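Learning to wait in a second language

When I moved to Rirkberg I could already read a newspaper in English, but I could not make small talk in a queue. At Holmgren, the bakery on my street, I prepared my sentence 17 times and then pointed at the bread.

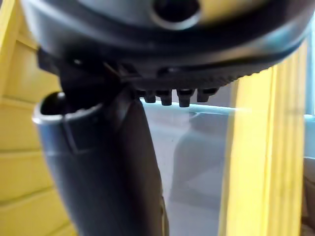
Small words are the hardest part of a language. For "because" and "therefore" I had good teachers, but for "well" and "anyway" I had none. I learn them slowly, one beside the other, like the four little black pegs in their row, and each one has its own place. In May I used "mind you" correctly and was happy until the evening.
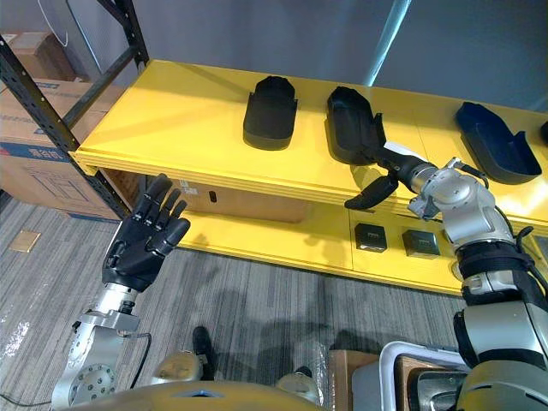 My reader Wolell wrote to me that I should stop translating in my head and simply copy what the neighbours say, also the mistakes. I have tried it for 7 weeks. Now I say "them ones" and my old grammar book is ashamed of me.

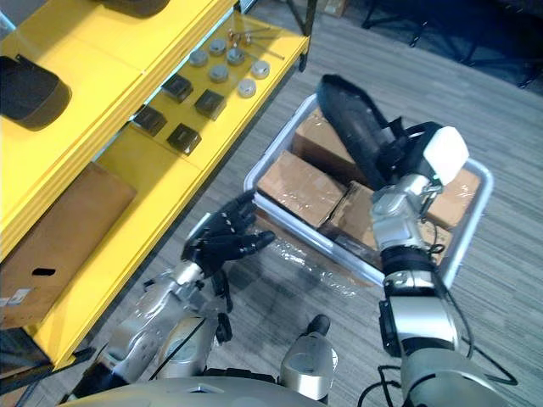
Yellow shelves, grey carpet.

I still keep a notebook. It has 218 expressions, and 31 of them are only about rain. 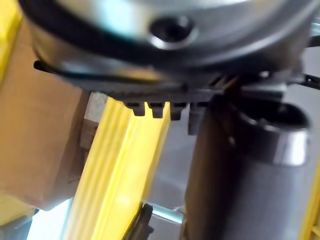 The rain page is the one I use most. Last month a woman at the bus stop said it was "spitting", I answered that it would "brighten up later", and we talked until her bus came. I forgot to be nervous. Next I will write about the telephone, which I still avoid.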